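# Workmont wool mill gets its dye house back in January

The old dye house in Workmont will open again in January, after 2 years without any work inside. The building belongs to Deltar, the company that spins and knits wool on the other side of the river. Until now Deltar has sent its yarn by truck to Toledo for coloring, and the yarn has come back the week after.

"It was a long trip for a bag of yarn," said Vibeke Ingvarsson, who manages production at Deltar. "When a color was wrong, we lost the whole week, and then we lost the next one too."

The new dye house will start with 3 colors: a dark navy, a gray and a brown that the company calls Berurard, after the farm where most of its fleece comes from. Other colors will still be made in Toledo until the summer. Ingvarsson said navy is the most difficult of the three. If the water is too hard, the shade turns green at the edges, and customers notice this at once when they put two sweaters next to each other.

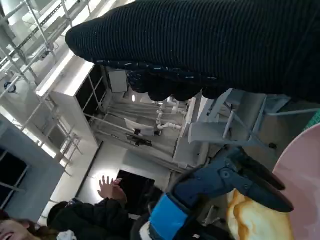 *By Kaja Petrauskas – Local business*

Repairs to the roof and the drains cost more than the company expected, and the opening was moved two times. The town council asked for a new settling tank before any used water could go to the public sewer. The tank was finished last month, and the inspector has signed the papers.

Deltar sold ribbed sweaters to 262 shops last year. The company says the price in the shops will stay the same this winter. It hopes to offer shorter waiting times to small shops, which often order only a few pieces and have to wait until a large order in the same color is ready.

People who live on the streets behind the mill have asked about the smell. The old dye house was known for it, especially on warm evenings. Ingvarsson said that the new vats have lids and the air goes through a filter, but she did not want to promise that there will be no smell at all.

Residents can visit the building before the work starts. There is room for 50 visitors, and names can be left at the mill office until 4 p.m. on working days. Children are welcome with an adult. Visitors should wear closed shoes – the floor has a slope toward the drains.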